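Prelta square outdoor table: three summers on
Reviewed by Ubaldo Melis, 31/10/2018

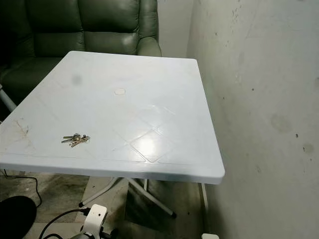
Keys on the white plastic top, with the cap in the umbrella hole.

I never thought I'd get excited about a plastic table, but we've had our Prelta for three summers now and I'd buy it again tomorrow.

A bit of background. Our back patio is small and gets the full afternoon sun, and before this we had a timber setting from Gatti that looked gorgeous for one season. After that it was sanding and oiling every April, and I kept putting it off until the slats went grey and started to split. I loved that table, but I did not love looking after it! My sister has it now and she's much better with a brush than I am.

The Prelta went together in the time it took the kettle to boil. The crossed metal legs fold out under the top and you give the frame a good thump with the heel of your hand. No tools, no little bag of bolts, and the instructions were one sheet with drawings. One leg was a bit stiff, so I rubbed a smear of dish soap around the joint and out it swung.

What I like most is how little fuss it is. It's light enough to carry under one arm, so it moves all over the place: onto the grass for birthdays, under the carport when it's bucketing down, and inside once when we had too many for Christmas lunch (put a cloth on it and you'd never know). The edge is nice and rounded too, good news for anyone with toddlers running about at head height.

We use it with a Sekach market umbrella and the pole fits the hole with a little wriggle room. I cut a strip of old bike tube to wrap around the pole and that stopped the knocking. You do still need a proper heavy base underneath. The table won't hold an umbrella up in any sort of wind, and I wouldn't ask it to.

Now for the grumbles. White plastic marks, simple as that. Bicarb and a damp cloth shifts most things, and I keep a melamine sponge for the rest, but go gently or you'll dull the shine. Tea is the worst if you leave it overnight. It can also be blinding in the middle of the day, so sunnies on if you're reading out there. And it does flex a bit if somebody heavy leans on a corner to get up. Ours has never tipped, but I've told my brother-in-law to use the arms of his chair.

I did look at the Kovus, another folding one, before buying. It packs flatter and would suit campers, but the one in the shop had a wobble I couldn't get past, and the latch pinched my finger. If you've got a shed to store things in, I'd go the Prelta every time.

Would suit: renters, balconies, messy kids, potting up seedlings, anyone sick of oiling timber. I'm going back for a second one so we can push the two together for cards night.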